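Plerent Bausteinsatz: Datenblatt und Hinweise zur Nutzung

Stand: 3. August 2023
Pflege: Tanko Isah, Efe Yusuf

Inhalt des Pakets

Plerent ist eine Sammlung kleiner Formklötze mit einer dazugehörigen Arbeitsfläche. Das Paket enthält die Druckdateien der Klötze, die Maße des Holzbretts, eine Liste der Legeaufgaben und 149 Fotos von ausgelegten Anordnungen. Die Fotos wurden im Raum Wornomcombe aufgenommen.

Ordnerstruktur

druck/ enthält die Druckdateien, nach Form sortiert
brett/ enthält Zeichnung und Zuschnittliste
aufgaben/ enthält 43 Legeaufgaben als Textdateien
fotos/ enthält die Aufnahmen, fortlaufend nummeriert
liste.csv verknüpft jedes Foto mit einer Aufgabe

Die Klötze

Jede Form liegt in mehreren Farben vor, darunter Blau und Gelb. Zu den Formen gehören Würfel, dreiseitige Prismen und Sterne. Gedruckt wird ohne Stützmaterial. Die feine Schichtstruktur bleibt auf den Flächen sichtbar und wird nicht abgeschliffen. Wer nachdruckt, sollte für alle Teile einer Farbe dieselbe Rolle verwenden, sonst weichen die Töne voneinander ab.

Die Prismen dürfen auf jeder Fläche liegen. In liste.csv steht dafür die Spalte "lage" mit den Werten "stehend", "liegend" und "unklar". Der Wert "unklar" wird vergeben, wenn zwei Klötze so dicht beieinander liegen, dass die Auflagefläche auf dem Foto nicht zu erkennen ist.

Die Arbeitsfläche

Die Klötze liegen auf einem hellen, rechteckigen Holzbrett. Es ist aus Bohlen verleimt, die Fugen laufen quer zur Blickrichtung und sind auf den Fotos gut zu sehen. Das Brett liegt flach auf einer blauen Lochplatte, die an allen Seiten übersteht. Maserung und dunklere Streifen im Holz sind von Brett zu Brett verschieden und eignen sich nicht als Bezugspunkte. Für Lageangaben gilt die Vorderkante.

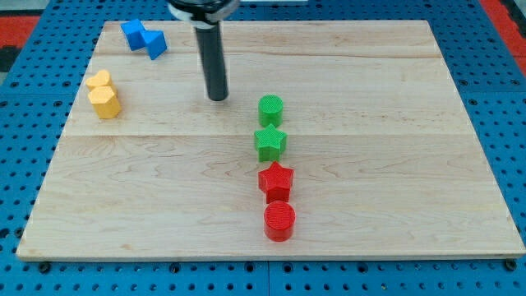

Legeaufgaben

Jede Aufgabe beschreibt einen Zielzustand in ein bis drei Sätzen. Beispiele:

Blauen Würfel und blaues Prisma so legen, dass sie sich berühren.
Gelbe Klötze an der linken Seite sammeln.
Grünen Stern auf die mittlere Fuge legen.

Die Reihenfolge der Züge ist nicht vorgegeben. Als gelöst gilt eine Aufgabe, wenn alle genannten Klötze vollständig auf dem Brett liegen und die Beschreibung zutrifft. Klötze, die in der Aufgabe nicht vorkommen, dürfen liegen bleiben.

Bekannte Mängel

67 Fotos haben noch keinen Eintrag in der Spalte "lage".
2 Aufgaben (Oyewole 1 und Oyewole 2) sind doppelt vergeben und werden zusammengelegt.
Die Zuschnittliste nennt noch die Holzstärke des alten Bretts. Maßgeblich ist die Zeichnung.
Auf einigen Fotos liegt Schatten auf dem Brett. Bei dunklen Seitenflächen ist die Farbe dann schwer zu bestimmen, im Zweifel gilt die Oberseite.

Pflege des Materials

Klötze trocken abwischen, keine Lösungsmittel. Das Brett wird zweimal im Jahr dünn geölt und bleibt danach einen Tag unbenutzt. Fehlende Klötze bitte in der Liste im Schrank Vurkow eintragen und nachdrucken.

Änderungen

Neue Fotos bitte nur mit ausgefüllter Zeile in liste.csv einreichen. Fragen zu den Druckdateien gehen an Efe Yusuf, Fragen zu Aufgaben und Fotos an Tanko Isah.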